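Home | News | Kitchen | Archive | Contact

Standby draw in small kitchen appliances

The February issue of the Wolmont Energy Letter reported on plug loads in the shared kitchens at Jetham House. This item covers the follow-up work on countertop appliances with a keep-warm mode, which the first round left out. Meters were fitted at 19 outlets and read at 9 a.m. and again at 9 p.m. Readings taken during a breaker trip on the second floor were dropped.

Keep-warm is the larger part of the total. A cooker left on warm overnight draws power at intervals, and the length of each interval depends mostly on how well the lid seals. A worn gasket or a lid left unlatched makes the heater cycle more often -- the meter log shows this clearly.

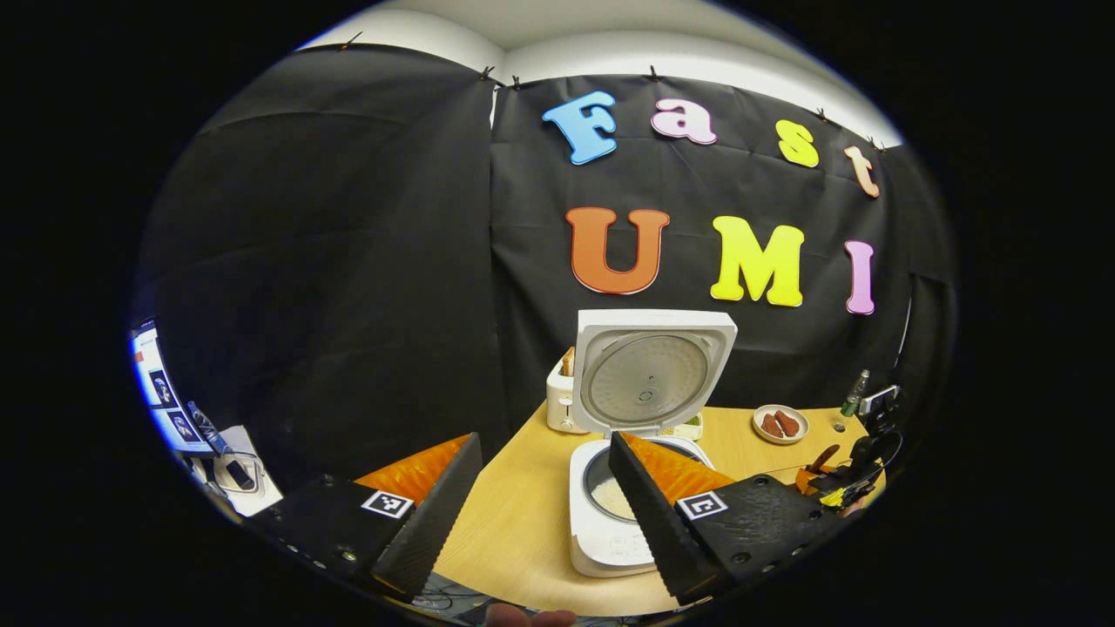

The clock display and control board account for the rest. They draw power whenever the plug is in, whether or not anything is cooking. Over the test period the 19 outlets logged 64 kWh in all.

Residents on the Fajardo wing have asked for switched power strips. Vellelero Electric has quoted $1182 for the full set, or $900 without the second-floor units. The quote covers parts only -- labor will be billed separately. Meters stay in place through April.

Filed under: Home Energy, Appliances

We use cookies to improve your visit. Accept | Manage settings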